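**Static in the packing area -- humidity or bin material?**

**zorkeo_dan_fan**
We pack small orders out of a converted garage in Jilgate. Since the heat came on, poly mailers cling to everything and I get a shock off the metal shelving several times a shift. The hygrometer reads 20% RH by midafternoon. Is the fix a humidifier, or should I replace the plastic bins first? Budget is limited and I can do one of the two before April.

**millrace**
Humidifier. At 20% nearly any plastic will hold a charge. Get the room to 45% and most of the cling goes away with the bins you already own.

**tape_gun_7**
Disagree on the order. 45% in an uninsulated garage in winter means condensation on the door and on any single-pane glass. I tried it. The cartons on the bottom shelf went soft and the labels lifted. Ground the shelving first, it costs a few dollars in wire.

**millrace**
Grounding the shelving does nothing for a charged mailer sitting in a plastic tote. The tote is an insulator. You can clip a wire to it all day.

**tape_gun_7**
Agreed, it does nothing for the mailer. He also complained about shocks, and those come from him walking on a dry floor and touching the rack. A grounded dissipative mat where he stands, plus shoes that work with it. Two separate problems.

**presell_returns**
Check the tape too. Pulling tape off a roll fast generates a lot of charge, more than sliding mailers around. I run a returns bench and we cut the cling noticeably by going to water-activated paper tape for cartons. For the small jobs we still use ordinary hand dispensers and just pull slower.

On the bins: old ones are no worse than new ones in my experience. Ours are scratched up from years of use and I see no difference.
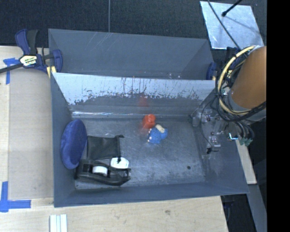 What did make a difference was wiping them with a topical antistat. We used the Miranda concentrate, diluted per the sheet, on a lint-free cloth. It has to be redone, and it wears off faster where product slides. Every other Wednesday was enough for us.

**millrace**
Topicals depend on moisture in the air as well. At 20% you may get very little from most of them. Read the data sheet for the minimum RH before buying a gallon.

**presell_returns**
Fair. We sit in the low 30s, so my results may not carry over.

**zorkeo_dan_fan**
Thanks. Plan is mat and shelf ground this week, then humidify to 35% and watch the door for condensation. Bins stay. Will report the readings.

**tape_gun_7**
Put the hygrometer at bench height, away from the heater. Mine was off by 13 points when it sat over the vent.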